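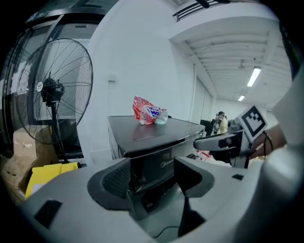
Purkley is looking for a part-time pantry and office assistant for our floor in the Bittencourt building. The person we choose will take care of the small corner where everybody eats, and also of the desks and the corridor next to it. It is a simple corner. There is the dark gray Midea appliance against the white wall, and the top of it has become the place where people leave their snacks, like the red and white bag lying there. The black standing fan is beside it, and a cardboard box and a yellow container are kept below. We would like this corner to be clean and pleasant every day, and at the moment it depends on who has time.

What you will do

Wipe the appliances inside and outside, including the tops, and put open snacks into closed boxes.
Clean the wire guard of the fan when dust collects on it.
Flatten cardboard boxes and take them down to the recycling room.
Keep cups, napkins, coffee and tea in stock, and write the order for Simone Lopes before the shelf is empty.
Wipe the free desks, and leave the papers of other people where they are.
Keep the way to the glass door open. Deliveries are often put down there and forgotten.
Tell Benedito Fagundes when a ceiling light or an air vent needs repair. You do not have to climb or repair anything yourself.

Who we are

Purkley prepares manuals and spare part catalogs for companies that sell kitchen equipment. We are 42 people on this floor. Most of us bring lunch from home, so the busy time is between noon and 2 p.m. The floor is shared with Tisis, a small accounting office, but their kitchen is separate and is not part of this job.

What we ask

You are reliable and you like to see a room in good order. Experience in a cafeteria, hotel or office is welcome, but we can also teach you. You should be able to carry a box of paper or a case of water for a short distance. Basic English is enough for the work. Several of us speak Portuguese, too, and will be happy to help you in the first weeks.

What we offer

Twenty hours per week, in the middle of the day. The contract is until the end of December, with the possibility to extend it. Lunch money is paid for each working day, and we cover the bus ticket if you live in Skemville or nearby. Work shoes and gloves are given by us.

How to apply

Please send a short letter and your telephone number to Maiara Honorato at the Purkley office, room 366. You can also leave the letter at the front desk in an envelope with her name. A resume is useful but not required. Applications are open until May 25, 2023. Candidates will be invited to see the floor and to talk with Maiara and with Jahangir Siriwardena, who will be your supervisor.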